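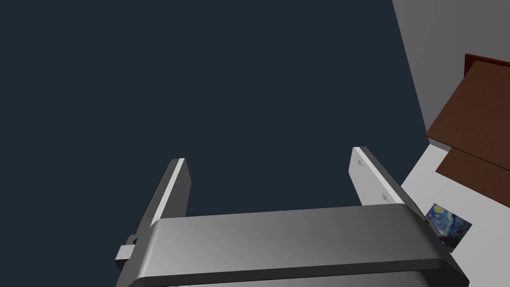
Getestet wurde das Teleoperationspaket Basia von Proltance, Softwarestand April, ausschließlich in der mitgelieferten Simulation. Aufgabe: einem zweiarmigen Roboter in einem Wohnraum das Greifen und Umsetzen kleiner Gegenstände vorführen und die Demonstrationen als Trainingsdaten exportieren. Bedient haben Gizella Lengyel und ich, die Auswertung stammt von Tamás Pintér.

## Einrichtung

Installation ohne Zwischenfälle, sofern man die Abhängigkeiten in der Reihenfolge des Handbuchs einspielt. Die Kalibrierung der beiden Handcontroller dauert 9 Minuten und muss nach jedem Neustart wiederholt werden. Ein Speichern der Kalibrierung ist vorgesehen, der Menüpunkt ist jedoch ausgegraut. Laut Support folgt das später.

## Steuerung

Die Zuordnung ist direkt: Handbewegung auf Greiferpose, Trigger auf Fingerabstand. Der Trigger arbeitet proportional und lässt sich fein dosieren. Weniger gut gelöst ist das Umgreifen. Hebt man die Kupplungstaste zu früh, springt der Sollwert, und die Episode ist unbrauchbar.

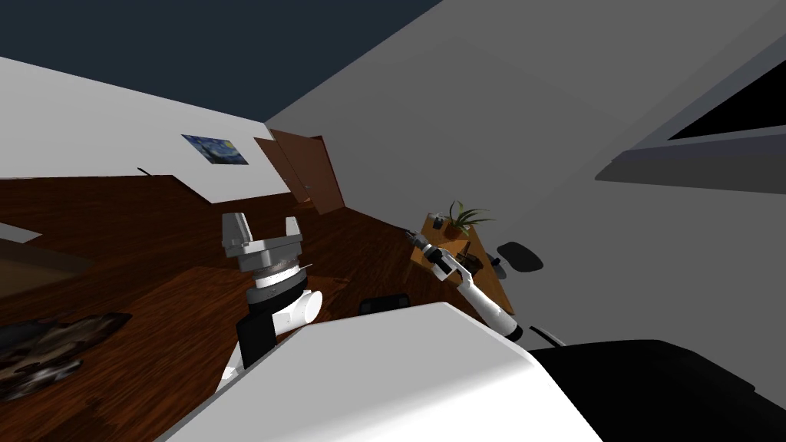 Die Umschaltung zwischen Handgelenk- und Übersichtskamera liegt auf dem linken Controller und braucht keinen Blick auf die Tastatur. Für den Anflug auf einen Beistelltisch mit Topfpflanze reicht die Übersicht, für den Griff selbst nicht. Die Handgelenkansicht dreht mit dem Greifer mit, Oben und Unten muss man sich also selbst merken. Ein einblendbarer Horizont fehlt. Gizella kam nach sechs Episoden damit zurecht, ich deutlich später.

## Aufzeichnung und Export

Wir haben 200 Episoden aufgezeichnet. Gelenkwinkel, Greiferöffnung und Kamerabilder liegen zeitlich sauber übereinander. Störend ist der Export: Er läuft einsträngig und bricht bei mehr als 500 Episoden pro Projekt laut Handbuch kommentarlos ab. Verworfene Durchläufe bleiben auf der Platte, bis man den Ordner von Hand leert.

## Vergleich

Pravex, vorher bei uns im Einsatz, führt die Kupplung sauberer und speichert die Kalibrierung. Dafür war dort die Greiferöffnung nur binär, was bei kleinen Objekten viele Wiederholungen kostete.

## Bewertung

6 von 10. Für reine Simulationsdaten brauchbar, der Sprung beim Umgreifen gehört behoben. Am realen Arm würde ich den jetzigen Stand nicht betreiben.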